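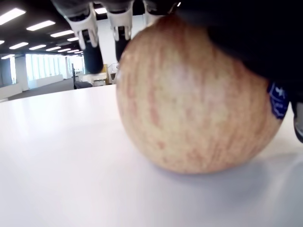 # Against the matching sock

Every April the yarn people at Clarkwood bring out a new self-matching sock yarn, and every April I buy two balls. The pair comes out identical, and I feel like a small factory.

My grandmother's socks never matched. She used
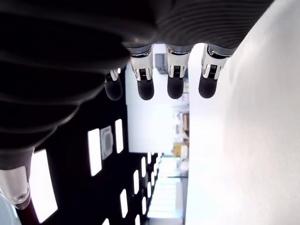 whatever was left in the basket, and everyone's feet were warm. I own 40 balls of leftovers - more than enough for a family of centipedes - so this year Clarkwood can keep its stripes.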